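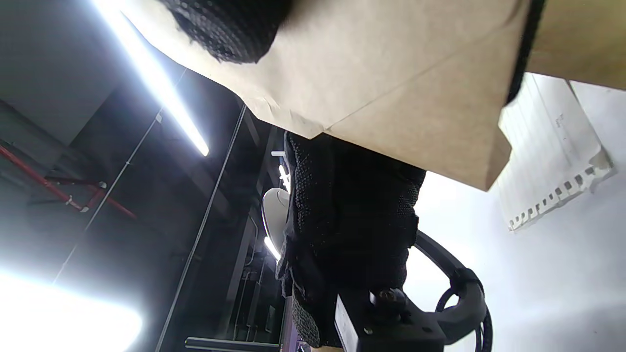
Ticket: Kartons und Papiertüten gehen am Packplatz auf
Bereich: Lager, Packplatz 4
Status: in Arbeit
Gemeldet von: mir, also der Frühschicht

Hallo zusammen,

ich mach das jetzt mal als richtiges Ticket auf, weil der Zettel an der Pinnwand wohl keinen erreicht hat. Seit wir im Juli auf die neuen Faltkartons von Juhász umgestellt haben, springen mir am Packplatz ständig die Bodenklappen wieder auf. Ich falte, drücke an, klebe zu, hebe das Ding hoch, und zack, steht eine Ecke ab. Bei den großen Formaten ist es am schlimmsten, die muss man ja über Kopf nehmen, wenn sie oben ins Regal sollen, und dann zieht die lange Klappe schräg nach unten weg.

In der letzten Spätschicht waren es 13 Kartons, die ich nochmal anfassen musste. Das ist mir zu viel!

Was ich schon probiert habe:

1. Anderes Klebeband. Erst unser normales, dann die Rolle von Brerero, die noch im Schrank lag. Die von Brerero hält besser, löst sich an der Kante aber auch irgendwann.

2. Falz vorher nach beiden Seiten umknicken. Bringt wirklich was, dauert aber. Wer 26 Stück am Stück macht, hat danach keine Lust mehr (und müde Daumen).

3. Kartons liegend statt stehend lagern. Läuft noch, dazu kann ich nichts sagen.

4. Ohne Handschuhe falten. Bitte nicht nachmachen, die Kanten sind scharf. Mit den genoppten habe ich wenigstens Griff, die glatten rutschen auf der Pappe nur rum.

Nachtrag, 14:20 Uhr

Mairéad Foley aus dem Einkauf hat angerufen und gefragt, ob es nur die Kartons betrifft. Nein, leider nicht. Die großen Papiertüten machen auch Ärger, nur eben anders. Die kommen so zerknautscht aus dem Bündel, dass ich sie erst glattstreichen muss, bevor irgendwas reingeht, und der obere Rand legt sich beim Zumachen in mehrere Lagen. Da klebt dann der Aufkleber auf der Falte und nicht auf der Tüte.

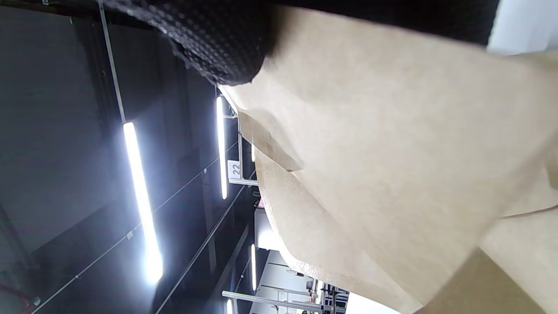

Große Papiertüte aus Kraftpapier, Knick schräg über die Lagen

Mairéad meinte, die Bündel seien vielleicht zu stramm geschnürt. Kann gut sein, beim Aufschneiden springt einem der ganze Packen jedenfalls entgegen. Sie fragt bei Dinance nach, ob wir die Tüten auch flach im Karton bekommen. Mir wäre das sehr recht, Platz unterm Tisch hätte ich.

Nachtrag, 16:45 Uhr

Noch was zu den Kartons: Ich habe eben 5 aus der Mitte vom Stapel genommen und 5 von ganz oben. Die aus der Mitte lassen sich deutlich sauberer knicken, da sitzt die Rille, wo sie hingehört. Oben ist die Pappe irgendwie störrischer. Ob das von der Luft im Lager kommt oder vom Transport, weiß ich nicht. Ich decke den Stapel über Nacht mal mit der Folie von Tollden ab und vergleiche morgen früh nochmal.

Offen ist damit:

- Antwort von Dinance wegen der Tüten (Mairéad)
- Vergleich abgedeckter Stapel (ich)
- Zwei Rollen Brerero nachbestellen, bitte die breite Sorte
- Klären, ob Juhász die Rillung tiefer machen kann

Wenn jemand aus der Nachtschicht am Packplatz steht: Bitte die Kartons von unten mit der flachen Hand stützen und nicht an der Klappe hochziehen, auch wenn es schneller geht. Und die Folie drauflassen, danke!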